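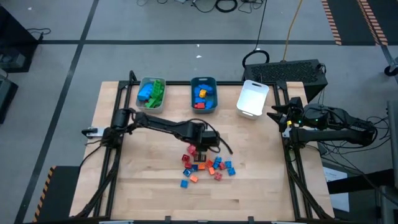
What the Paper Leaves Out: Reading 591 Death Notices from the Enida Courier

Term project report, Local Records and Community History
Stutley College

1. How this started

The assignment was to choose a kind of document that ordinary people leave behind and read enough of it to have an opinion. Most of the class chose letters or diaries, which are interesting. I chose death notices, which are short, and I believed this would save time.

It did not save time. The public library in Enida keeps the Courier on microfilm in a basement room with one working reader, and the reader has a focus knob that comes off in your hand. The earlier reels are in good shape. The later ones were filmed by somebody in a hurry, and there are whole pages where the left column slides into the gutter and takes the names of the survivors with it.

2. What I read

My sample covers every April in the Courier from the year the paper went daily until the year it stopped printing notices for free. I picked one month so that I wouldn't have to read all twelve. April also avoids the winter pileup, when the notices get squeezed down to a name and a church. After throwing out duplicates, corrections, and one notice for a horse, I had 591.

The horse was well liked and had more survivors listed than several of the people.

For each notice I wrote down the length in words, who was named, what work was mentioned, what clubs or churches were mentioned, and how the death itself was put. I used a spreadsheet. By the second week the spreadsheet had a column called "other" that was wider than the rest of it together.

3. Length and money

For most of the period the Courier printed notices as news. A family or the funeral home called it in, someone at the desk typed it up, and it ran. The shortest in my sample is 16 words including the address. It belongs to a man who ran the ferry at Flarbridge, and all it says about him is that he did.

When the paper began charging by the line, I expected the notices to shrink. They grew. The free ones have a median length well under 200 words, and the paid ones pass that regularly. My best guess is that a free notice was written by the paper and a paid one was written by the family, and a family that is paying wants the fishing in. The fishing is nearly always in.

The longest is over 3000 words and belongs to a retired school principal. It reads as if he wrote it himself, some years ahead, and revised it often. It includes his views on the Flarbridge bypass. He was against.

4. How people die in the Courier

In the early reels they mostly just die. "Died at his home" is the usual form, and sometimes the illness is given with a frankness that would get a phone call today. A woman on Delacroix Street died "of the stomach, after a long complaint," and I still can't tell whether the complaint was medical.

Later on, people pass away, then pass away peacefully, then pass away peacefully surrounded by family. Toward the end of the sample they begin going home to be with the Lord, entering into rest, and in one case setting off on the last camping trip. Cause of death drops out almost completely. What replaces it is a request for donations, and you can often work backward from the charity. I found this more reliable than anything in the notice proper.

5. Women's names

The hardest part of the coding was figuring out who some of the dead were. In the first reels a married woman usually appears under her husband's full name with "Mrs." in front. Her own first name may turn up in the second paragraph or may not turn up at all. I had to look several of them up in the cemetery index, where the stone had been more forthcoming.

Her work is also missing, unless it was teaching. Then the notices change, and by the later reels women have first names, maiden names, nicknames in quotation marks, and jobs. One drove a road grader for the county for most of her life. Her notice gives the grader a full sentence and her second husband half of one.

6. Work and the Delacroix mill

The Delacroix mill is the employer I saw most, and it goes on being mentioned long after it closed. People who had left it for other jobs decades earlier are still described as having worked there. I had planned a section on what this says about local identity. My instructor pointed out that the same funeral home handled most of those notices and may simply have had the question on its form. I went to ask. The funeral home does have a form, and the mill is on it, with a checkbox.

This finding took a whole chapter out of the report and I am including it anyway.

7. Problems

A notice only exists if somebody called it in. People with no family, people who moved away, and people whose relatives weren't speaking to each other are thin in the sample or absent from it, and I have no good way to say how thin. The county death register would help. It's kept in an office that is open while I have class.

I also did all the coding myself, so the category "hobby, unclear" reflects one person's judgment on whether whittling and woodworking are the same thing. I went back and forth. The final version treats them as separate.

Lastly, I read the final reels on a Sunday afternoon with the library closing early, and the entries from that session are shorter than they should be. They're marked in the spreadsheet.

8. If someone takes this further

Read a second month and see whether April is odd. Get the blank forms from the other funeral homes before building any theory on the wording. Bring a pencil to the basement, and some tape for the focus knob.

The spreadsheet is on file with the department, including the "other" column. The horse is on its own tab.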